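Wolthorpe house, room 113, electrical walk-through, 06/01/2024

I do this one twice a year, and the April round got skipped while the hallway was being painted, so I was a little nervous going in. Comments are mine, grumbling included!

- [x] **Smoke alarm.** Pressed the button, nearly lost my hearing. Good.
- [x] **Wall outlets, all 5.** Covers tight, no scorch marks. The one behind the bookcase is a pain to reach (I used a mirror).
- [ ] **Desk lamp.** The Jusileo one wobbles at the base and the cord is pinched where it goes in. I've tagged it and taken it out until somebody fixes it or we buy another.
- [x] **Space heater.** In the closet with its cord wrapped up. Please keep it off power strips next winter, straight to the wall only!

Then on to charging, where I always get fussy. A phone on a strip is fine by me, it hardly draws anything. What I look at is the cord: is it kinked, is it stretched tight, is the adapter pushed all the way in? Loose loops are okay on a table. Loops on the floor are how I sprained my wrist at the Coddale office, so I'm strict about those.

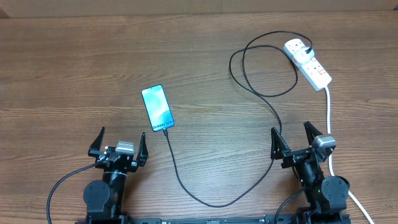
- [x] **Phone cable.** Ran my fingers along the whole thing and felt no cracks or bare spots. The bend by the phone end is where they usually go first, so check there again next time.
- [x] **Adapter.** Snug, no wiggle, and cool after an hour of charging.
- [x] **Power strip.** Switch clicks cleanly. No second strip plugged into it, thank you!
- [ ] **Strip cord.** Passes, but I'd like a cord clip on the table leg. There are 7 left in the Phromma box in the supply drawer.

Still open: lamp, cord clip. I'll stop by with the clip myself and tick that one off then.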